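Sunday, dye bench, kettle on

Third go at the oak gall grey. The first came out beige and the second came out a colour I can only call office carpet, so expectations are low and morale is good.

Galls are the last of the Balline wood lot, picked in March and kept in a paper bag on top of the boiler cupboard. Bag says 518 g in my handwriting. Scales say a good deal less, and I can't find an entry for whatever I used the rest on. If you have been helping yourself to galls for ink, please write it down. The ink was nice, by the way.

**Bath 3**

- 100 g dry fibre in total: wool skein, cotton tape, one offcut of the Harance linen
- 20 g galls, crushed
- rainwater from the butt, strained through a tea towel that used to be white
- iron from the Doolan jar (rusty nails and vinegar, lid now welded on by its own contents)

Crushed the galls with the hammer in a bag. The mortar is still missing its pestle. Pieces much too coarse, same as last time, and I suspect that's half the trouble. Big lumps give up their tannin when they feel like it. Should have gone at them for another ten minutes but it's a quiet building on a weekend and I was making a noise like someone putting up a fence.

Bits got everywhere regardless. Swept up what I could and put it in.

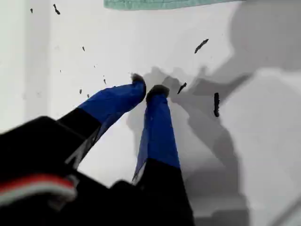
Pencilled in the margin when I came back from lunch: soak them overnight before you heat anything, and stop boiling the life out of it, you're making soup. Also you've put the iron in far too early both times.

Fair on the soup. On the iron I'd like it noted that the Revau leaflet says to add it with the fibre, and that I followed the Revau leaflet, and that the leaflet also says the result will be "a gentle dove". I've had a good look at dove since and we aren't close.

So, change of plan. Turned the ring down to barely on, lid half off, left it alone. Leaving it alone meant lifting the lid every few minutes and writing nothing down, so there is no temperature record for the first hour. The pan thermometer reads the same whether it's in the pan or in the drawer anyway. Need a new one.

Fibre went in wetted out, no iron. After an hour it had gone a weak tea colour, wool ahead of the cotton as ever. Linen sulking. Lifted the lot, let it drip, and made up the iron separately in the small enamel bowl: 167 ml from the Doolan jar, topped up with warm water until it covered the skein. The odd amount is what came out before a nail blocked the neck.

Grey came up very fast on the wool. Within a couple of minutes it went past anything gentle and on towards slate. I fished it out with the spoon handle and rinsed it three times, and it kept its colour, though the rinse water was filthy to the end. The cotton tape is blotchy, dark where it was folded and pale along one edge. The linen has taken a thin silvery grey that I like more than everything else on the line, so of course it's the one I did by accident: it had slid down the back of the bowl and only had one corner in for most of the time. 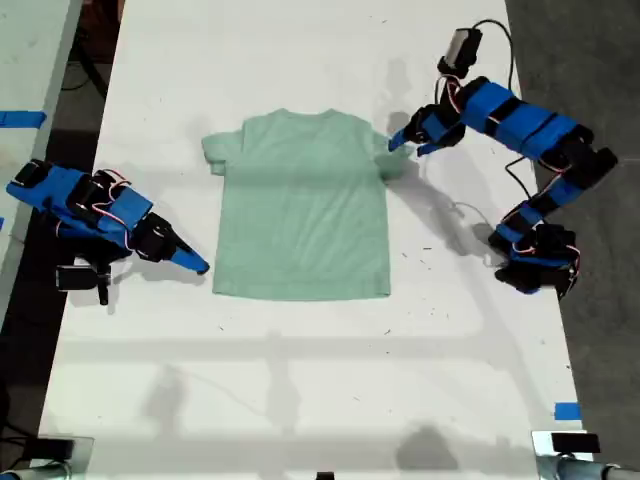 Things to do differently with bath 4. Grind the galls properly, even if that means borrowing the coffee grinder from upstairs and then buying them a new one. Soak overnight, as per margin. Keep the iron out until the end and use far less of it, a splash at a time, because the wool already feels a bit harsh and iron does it no favours over the years. Do the linen on its own so that I can stop pretending the corner was a technique.

Rub test on the wool: slight mark on a wet white rag, nothing on a dry one. Cotton failed both. Cut a length from each, stapled to the facing page, labelled 3A (wool), 3B (tape), 3C (linen). The other half of 3C is on the south window with card over the bottom, to see what the light does to it. Please don't tidy it away. The last light test was tidied away.

Leftover bath is in the lidded bucket under the sink. It isn't drinkable and it isn't mop water, and it will turn the sink black if anybody tips it on top of the iron rinse, as I found out just after four.

Sink needs scrubbing. Order more galls, or wait for autumn and walk over to Balline with a bigger bag.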